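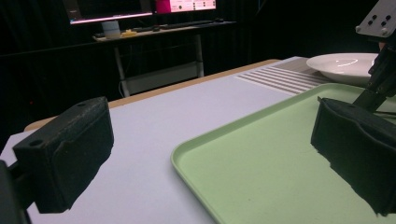 Covering a wooden dining table for craft use, what do people do?
Forum > Home > Furniture and surfaces
14 replies, page 1 of 1 (oldest first, quotes hidden)

peg_and_dowel
Our table is plain wood with an oiled top and it gets used for everything. Meals, homework, sorting beads, glue. I've been putting a white cover over it and keeping the messy things on a plastic tray, but the cover creeps about and never quite reaches the edges. Table is 174 cm long. Do I buy a bigger cover, or give up and varnish the top?

Nastent
Varnish. We did ours in June, three coats, and haven't covered it since. Glue peels off with a fingernail.

tilly_marsh
I wouldn't varnish over oil without stripping it first. It won't grip properly and you'll have flakes by winter. Ask me how I know.

Nastent
I did strip it. Should have said. Took two evenings and a lot of sandpaper.

Ma
Cover for me. A table that size is a day's work to sand, and a cover gets wiped and put away. Get one cut to length from the market. Mine is the heavy wipe-clean sort, 600 gram, and it stays where it's put. The thin ones slide.

peg_and_dowel
Mine is definitely a thin one. It lifts at the corner whenever someone leans over.

Gerneck
Do you need the whole table covered? If the work is on a tray anyway, use a deeper tray and leave the wood alone. A raised rim catches beads, and it can go on a shelf with the job half done when you want your tea.

tilly_marsh
Trays are fine for beads. They're no good for anything with paper, you can't get your elbows in.

Gerneck
Paper doesn't need a cover though.

tilly_marsh
It does if there's paint on it.

Radomir Babić
I refinish tables for a living. Oiled wood is easier to live with than people think. Wipe up water when you see it, re-oil twice a year, and rub out small marks with a fine pad along the grain. One thing about covers: don't leave plastic on fresh oil. It needs a good few days uncovered or the surface goes tacky and the cover sticks to it.

peg_and_dowel
That may be what happened at one end. There's a dull patch where the cover was on overnight. Would re-oiling bring it back?

Radomir Babić
Usually. Clean it with a barely damp cloth, let it dry, light rub, thin coat, wipe off all the extra after fifteen minutes. Then leave it bare.

Trorkanby
White shows every pen mark, by the way. Ours went grey within a term. I'd get a patterned one.

Ma
White is easier for finding small beads. I wouldn't have anything else.

Trorkanby
Fair, we don't do beads.

peg_and_dowel
Thanks all. I'll re-oil the dull end, leave it bare for a week and get a heavier cover cut so it hangs over the sides. Keeping the tray.

Nastent
You'll be back for the varnish.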